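3.2 Collecting demonstrations

Every policy in this paper started life as a person sitting in a chair, moving two handles and muttering. We call this the demonstration phase. The handles belong to Keltodon, our remote-control station, which maps the operator's hands onto the two arms one to one, with a foot pedal that freezes both arms when the operator needs to scratch or think. The pedal was meant for emergencies. Its use is logged, and the log makes it plain that operators think more often than we had budgeted for.

The task is server assembly from a partly stripped state. Parts wait in a fixture tray next to the open chassis, and the robot has to put them where they belong: processor, memory, expansion card, hard drive. We divide a full run into subtasks and record each subtask as its own episode, a decision we made after the first operator completed a beautiful run and then dropped the last part on the floor. Under the old scheme all of it would have been thrown out.

We collected 771 episodes from 12 operators. Two of the operators had built servers for a living. The rest had built, at most, furniture. Each operator got 300 seconds of free play per arm before recording began, long enough to learn the pedal and to develop firm opinions about the handles.

Hand guiding was our first plan. In the Coltside pilot, run in December, the operator held the wrist of each arm and walked it through the motion. This works well for pushing a drive carrier into a bay. It works poorly for memory modules, where the operator's own forearm ends up between the overhead camera and the slot, so that the recorded images show, in fine detail, a sleeve. A policy trained on those images learned to wait for the sleeve. We kept hand guiding for the drive subtask only and moved everything else to Keltodon.

Remote control has its own price. The operator feels nothing through the handles, and seating a memory module is mostly a matter of feel. People made up for this by watching the latches and by pressing harder than anyone would with their own thumbs. We capped the downward force in software and showed the measured value as a bar beside the camera view. Operators soon learned to treat the red part of the bar as a target, so we changed the color scale and took the word "max" off the screen.

Labels were added after the fact. Cyrill Sutter reviewed each episode and marked it as clean, recovered or failed, where "recovered" means that the operator made a mistake and fixed it without outside help. We had planned to drop the recovered episodes as noise. Training on them turned out to matter a good deal, because clean demonstrations never show what to do with a card that has gone in crooked, and a policy that has only seen good days handles a bad one by repeating itself. Failed episodes were kept out of training and are used only for the detector in Section 4.

The same episodes feed both of our learners. Kos takes the images and arm poses and predicts short chunks of motion. Fikus works one level up and picks the next subtask from the state of the tray and the case. Neither sees the pedal signal. An early version of Kos did, and it became very good at pausing.
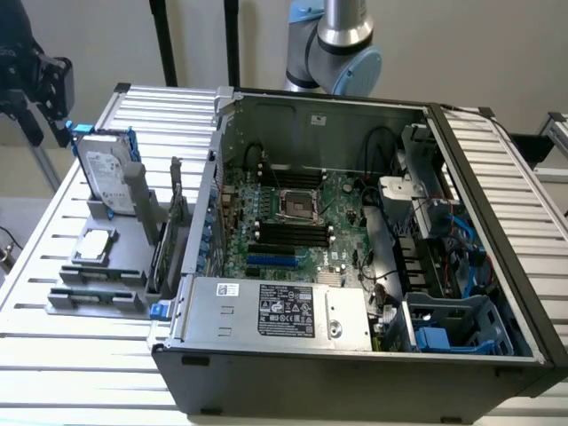 Figure 2. Server assembly workspace, with the open chassis and the fixture tray holding the parts.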